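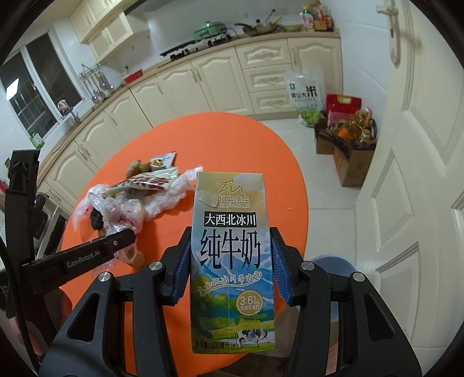
Progress Report to the Program Office: Handling Rules for Hand-Held Gripper Recording in Home Kitchens

6 min read · 40 shares · 2 comments

Prepared by Kadri Rätsep, Ninow

1. Scope

This report covers the period since the January review. The work drafts and tests a practice standard for recording household tasks with hand-held grippers. Table clearing was chosen as the first task family. Packaging, food scraps and film share one surface in that task, and the bin is usually within reach. Dish handling and laundry remain in the second phase.

2. Status

Draft 2 of the rules was issued to both recording teams. The Olell team works in occupied homes. The Lodham team works in a rented apartment and sets the table before each run. A total of 1,046 runs were submitted under the draft, of which 741 passed review without correction. The remainder were returned with a rule number attached. Most returns cite rule 4 (grip placement) or rule 9 (labels).

3. Rules changed in this period

Rule 4, grip placement. Cartons are to be held upright with one finger pad on each narrow side. The earlier text allowed any opposing faces. On a 200 ml milk carton the pads across the narrow sides leave the front panel readable, and the reviewers need that panel to assign the item class.

Rule 5, closing force. Operators stop closing when the pads meet the carton wall and the carton can be lifted. Visible buckling is a reject. No numeric limit is set until the Bite force sensor has been calibrated.

Rule 7, second tool. When two grippers are in use, the idle one stays clear of the item. It may cross the view of the active tool but may not touch the item or the active jaws.

Rule 9, labels. Print is transcribed in the original script and is not translated at this stage. Scuffed or torn print is transcribed as far as it can be read, with the damaged part marked. Volume is entered from the pack, never estimated.

Rule 12, mixed waste. Crumpled clear bags lying with food pieces are logged as one heap until the first item is lifted out. Separate labels begin at that point.

4. Open issues

Clear film is the weakest category. Two reviewers given the same run often disagree on where one bag ends and the next begins. Aušra Dzene has proposed a single class for all clear film, and we intend to adopt it in Draft 3.

Household privacy needs a firmer rule. Rooms stay in their normal state, so counters, shelves and open doors may appear in the recordings. Current consent forms mention the table only. Revised wording is with the Olell team.

5. Next period

Issue Draft 3. Repeat the agreement check on rules 4 and 12. Extend rule 4 to bottles and cans. No change to the budget is requested.

Comments (2)

Aušra Dzene: Section 3, rule 12. Please state whether a small packet resting on top of the heap counts as part of it. Our team has been logging it separately.

Kadri Rätsep: Part of the heap until lifted. I will add the sentence to Draft 3.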